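4.3 What changed at the packing benches

The Skindwood site had run its cup and tableware returns by hand for years, with each item lifted, turned over, checked for chips and stacked by colour. When the Ernar cell went in, we expected the staff to talk mostly about speed. They talked about their wrists! A full shift at the old bench meant up to 3000 lifts, and the people who had done it longest were the first to ask for a second cell.

The more exciting result, to our minds, lies in how the jobs were redrawn. Bench workers now decide which items the cell should attempt and which go straight to a person, and they adjust grasp settings themselves after 20 hours of paid training. Several had never touched a control panel before April. By our last visit they were keeping their own notebook of awkward shapes (544 entries, many with sketches in the margin), and Mészáros has since used it to rework the grasp library from the first page on. We can't think of a better argument for putting the controls in the hands of the people who know the work.

Not everything improved. Workers at the Dresau site, where the settings stayed locked to the engineering office, described more waiting and less say over the order of their tasks. Conversation dropped off too, as the benches had been moved apart to make room for the cell. Figure 6 shows the work area with the gripper open and a pink cup to its right.

Figure 6. Gripper and cup at the white work surface.
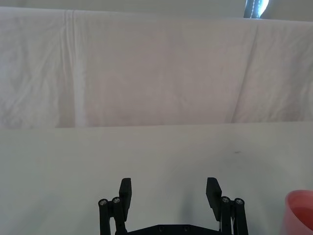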